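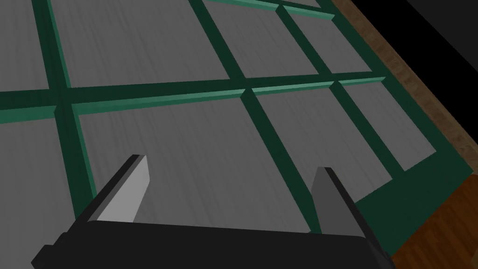
What does the Rorness kit do before any hardware is bought?

It runs a two-arm robot in simulated rooms, records the arm and gripper motion, and plays the results back as rendered camera views that can be checked against a task script.

Zadow opened its office to prospective buyers on 23 April 2020, and the morning was given over to Rorness. The kit has two parts. The first is a desktop program that loads a robot model and a room. The second is Flurner, a hosted service that takes the same files and runs them in batches. Either can be licensed alone. The library included with the desktop program holds 1,327 objects, most of them household items, and buyers can import their own.

The first session covered room setup. Walls and floors come from a short list of materials (wood planks, plain tile, solid color), and small items can be placed by hand or scattered by rule. Scatter is the quicker method, though it needs supervision. Odd placements load without a warning, and the program checks only for objects that overlap. A filter for reach is planned. At present the operator has to look at the layout and decide whether the arms can get to anything useful.

Camera placement took up more of the session than expected. Views can be fixed to the gripper or to the robot's body. With a body view, the robot's own arms and housing hide part of the room, and that loss is kept in the recording. The gripper view gives a close look at the fingers and whatever surface lies beyond them. Both kinds can be tilted to any angle, and the tilt is written into the log file with the joint values.

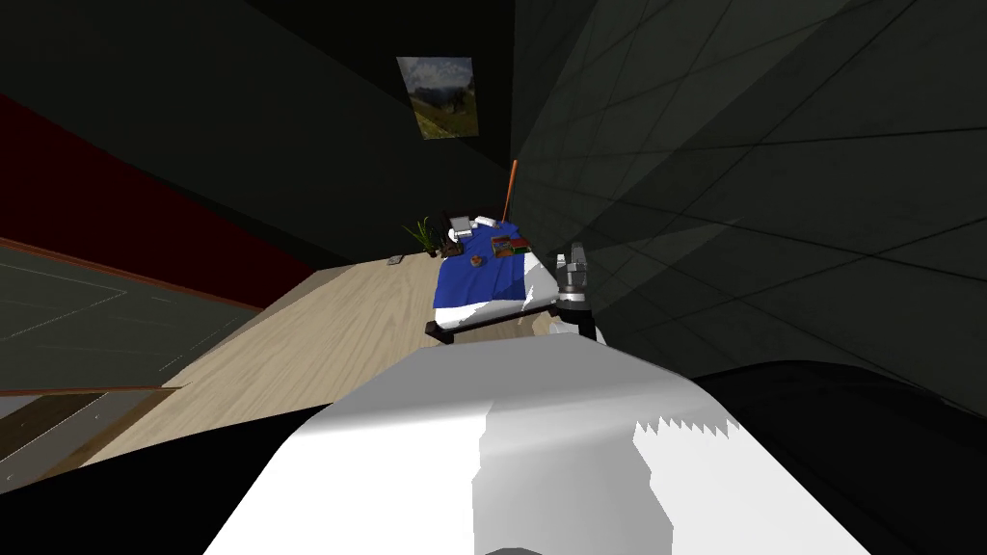

Irina Avram asked whether the contact model had been checked against soft goods, and said that her own tests with an earlier release gave believable results on rigid boxes and poor ones on cloth. The presenter agreed that cloth is the weak point. In the current release a blanket or tablecloth can be treated as a fixed shape, which is fast and stable but tells the buyer nothing about snagging. A deformable setting exists and slows a run by a factor of 5.

For pick tests on top of a cloth the fixed setting may be enough, provided the script never asks the gripper to hold the fabric itself. Thin objects are harder. A rod or stick standing at a lean needs a finer time step, and the default value should be lowered by hand before the run is started.

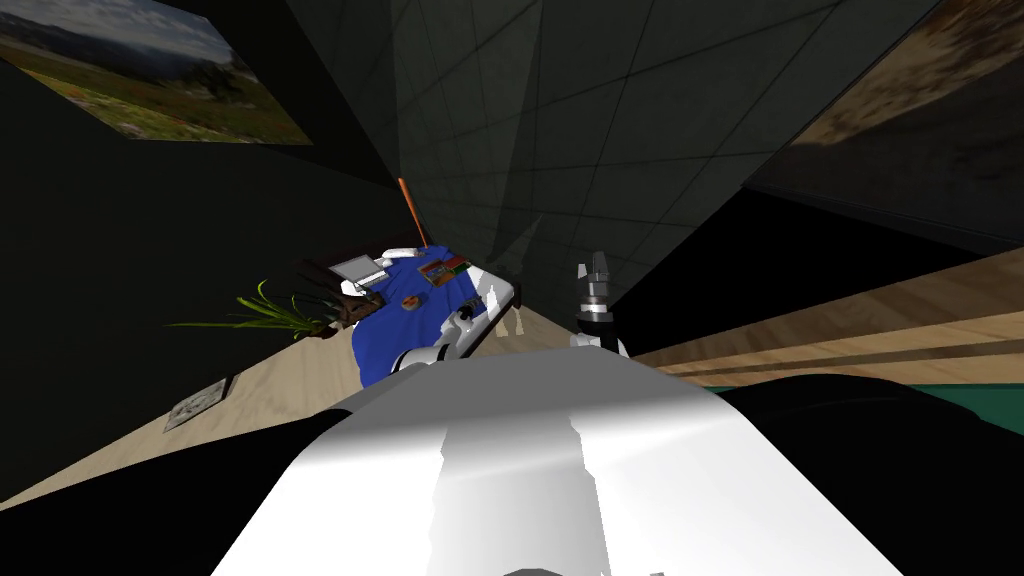 The time step also affects cost, as Flurner bills by compute hour. The entry plan is $199 a month for one seat and includes 11 hours. Additional hours are sold in blocks, and unused ones expire at the end of the month. Castaño, the reseller for our region, quotes the same monthly price and adds a setup fee for custom robot models.

Export was shown last. Joint logs come out as plain text, and views as numbered stills. Playback on the desktop is smooth. Scrubbing backward is slow on long runs.

We left with a trial license for the desktop program only. The open items are the deformable setting, the missing reach filter, and whether Castaño will waive the setup fee on a second model.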